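Keeping the Lights On at Sitstead

When the power fails at a small manufacturer, the lights are the least of it. At Sitstead, a packaging plant that runs two shifts a day, a dip lasting less than a second used to stop the labeling line, scramble the batch records and leave the night supervisor restarting controllers by hand until breakfast.

Ghassan Atallah took over as facilities manager after one of those nights. His first job was to find out what the backup equipment was protecting. The answer was the office servers and a coffee corner. The controllers on the production floor were plugged straight into the wall.

"Everyone assumed the big box in the basement covered the whole building," he says. "It covered one panel."

The old unit was a line-interactive model, bought when the company had fewer machines. Units of that kind pass utility power through to the load and switch to battery when the voltage drops too far. The switch takes a few milliseconds. Office computers ride through it without trouble, but two of the plant's older controllers did not.

Atallah asked for quotes on double conversion equipment, which feeds the load from its inverter all the time and has no transfer gap when the supply goes. Drevar proposed one central unit. Dasten offered a pair of smaller ones, rated at 3000 VA and 2000 VA, placed close to the machines they would serve. He chose the pair, mostly to avoid pulling new cable through a ceiling that had already been opened twice.

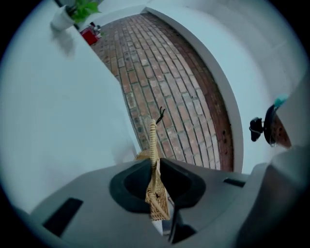
Installation was set for May, during the yearly maintenance stop. The larger unit went in beside the labeling line and the smaller one in the records room. An electrician added a bypass switch to each, so that either can be serviced with the machines running. The batteries are sized for 15 minutes at full load, enough to finish a batch and shut down in order.

Heat was the main worry. The records room has no window, and batteries age faster when they are kept warm. Monti, the contractor that looks after the plant's ventilation, fitted an extract fan with a thermostat and moved a shelf that had been blocking the grille.

Running costs are a little higher than before. Double conversion wastes some energy as heat even on a quiet day, and Atallah has put the battery replacements into the budget now so that they do not arrive as a surprise. He tests both units at the end of a shift and writes the results in a paper log kept by the panel.

The old unit is still in the basement. It runs the office servers and the coffee corner, and he plans to leave it there until its batteries give out.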